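Folding knit tops for shelf storage: the strip method

From the April issue of the Skerkthorpe Linen and Garment Store newsletter

The question that came in most often after the last issue concerned T-shirts. Members who issue shirts from open shelving report that stacks lean, that sizes migrate from one pile to another, and that a shirt pulled from the bottom brings the rest of the pile with it. All three problems start at the folding table. This item sets out the strip method as we use it at the Skerkthorpe store, with the dimensions we settled on and the faults we see most.

The strip method has two stages. The shirt is first reduced in width, lengthwise, to a long band with parallel sides. The band is then reduced in length by folding it across. Most people who fold at home mix the stages, tucking a sleeve after the first cross fold or correcting the width at the end. On one shirt this does no harm. On a stack of 40 it produces 40 slightly different widths, and the stack will not stand.

Table

A smooth, flat top is preferred. Knit cotton should slide when pulled and lie still when released, and a padded ironing surface does not let it slide. A light-colored top makes it easier to see whether the sides of the strip are parallel. Table height matters more than table size. The folder should be able to reach the far side of a spread shirt with a slight bend at the elbow and none at the waist. If the table is too low, put blocks under the legs.

Keep the working area clear to the full length of the strip plus a hand's width at each end. Other items can share the room and even a neighboring table, but anything under the fabric will print through as a ridge. Tape, clips and bag seals should be within reach and off the folding surface.

Stage one: width

Lay the shirt face down with the neck to the left. Smooth from the center line outward, toward the hem and toward the shoulders. Do not smooth along the side seams first. Side seams on inexpensive shirts are often twisted by a few degrees, the result of the fabric having been cut off grain, and following the seam will carry the twist into the fold. Use the center of the neck label as the reference at one end and the midpoint of the hem at the other.

Bring the near side over to a line slightly past the center. Turn the sleeve back on itself so that it lies inside the width of the strip. Repeat with the far side. The result is a strip whose width is set by the two long folds. Our target is 8 inches for all adult sizes. Larger sizes are thicker at the same width, and this is acceptable. Varying the width by size was tried for one season and dropped, as shelf dividers then had to be moved every time the size mix changed.

Tension

Before any cross fold is made, the strip should be drawn out from both ends. Place one hand flat on one end and hold the other end between fingers and thumb. Pull until the larger creases open, then stop. The aim is to remove slack that has collected between layers. Jersey will stretch well beyond its resting length if asked to, and a strip folded under stretch will contract on the shelf and pull its own edges out of line. 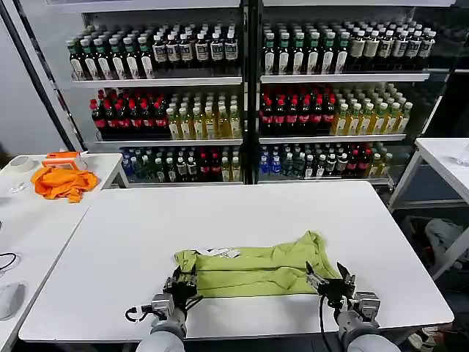
Small horizontal creases that remain after drawing out can be left alone if they run with the strip. They lie inside the finished packet or flatten under the weight of the stack. Creases that cross the strip at an angle should be smoothed by hand, starting from the middle, because they indicate that one layer has shifted against another. If an angled crease returns after two passes, open the strip and begin stage one again. Continued smoothing will only move the fault.

Stage two: length

Fold the hem end toward the neck, stopping short of the collar by the width of two fingers. The collar is thicker than the body, and a hem laid on top of it creates a wedge. Fold the doubled strip in half once more, or in thirds for extra-long sizes. Turn the packet over so that the smooth face is up and the single rounded fold faces the front of the shelf. Anyone removing a shirt then takes hold of one fold, and the shirts above and below stay where they are.

Place packets with the thick collar edge alternating left and right every five shirts. This is the most effective single correction for a leaning stack. Alternating every shirt also works but slows the count, as the folder has to check orientation each time.

Common faults

Flared end. The strip is wider at the hem than at the neck. The side folds were made parallel to the side seams. Refold using the center line.

Sleeve ridge. A diagonal lump appears about a third of the way along. The sleeve was laid across the body at full length and then folded over with it. Turn the sleeve back fully before making the second long fold.

Rolled edge. The hem of a lightweight jersey curls upward. Lay the curl inward and make the cross fold promptly. Steam removes the curl for a few minutes only and leaves the fabric damp for storage, so it is not recommended.

Soft packet. The finished shirt is square but opens when lifted. Air is trapped between the layers. Press once with a flat forearm before the last fold.

Labels and size marks

Neck labels should end up inside the packet. A label left at the outer edge catches on the shirt above it. Size is shown on the shelf divider and, for stored cartons, on a strip of white tape across the short side. Write the size first and the quantity second. Several cartons came back to us over the winter with the two reversed, and a carton marked 40 L was read as a size by at least one person.

Bright colors are stored apart from whites until they have been through one wash. The folding procedure is the same. Lime, orange and red shirts show fold lines less than navy or black ones do, so dark stock should be rotated to the front more often if it will be worn without pressing.

Trial results

Esben Arnardóttir ran a comparison for us using 500 shirts from general stock, all adult sizes, folded by the same three people. Half were folded by the strip method and half by whatever method each person normally used. The strip method was slower for the first hour and level by the end of the second. The stacks were then left on open shelving in normal use. After two weeks the strip-folded stacks needed no restacking. The others had been straightened every few days, and the medium sizes had to be refolded completely.

Esben notes that the trial did not include performance fabrics. Slick polyester does not hold a cross fold under its own weight, and the strip method gives a tidy packet that slides off the pile. For these we continue to use upright bins.

Equipment notes

The Stillonska folding board is back in the supply list. It sets the stage one width accurately and is useful for training, but the hinged flaps get in the way of drawing out the strip. We suggest removing the shirt from the board once the two long folds are in place. Sheehan dividers in the deep pattern fit our shelving without trimming; the shallow pattern does not reach the front edge. Clorari carton liners can be ordered with the dividers to save on delivery. Quote stock number 1081 for the liner that matches the 8-inch packet, with one row of packets on each side.

Members who use a different strip width are asked to send in the figure along with the depth of their shelves. If enough replies arrive we will print a table of widths in the next issue, together with the promised item on hooded garments, which was held over for lack of space.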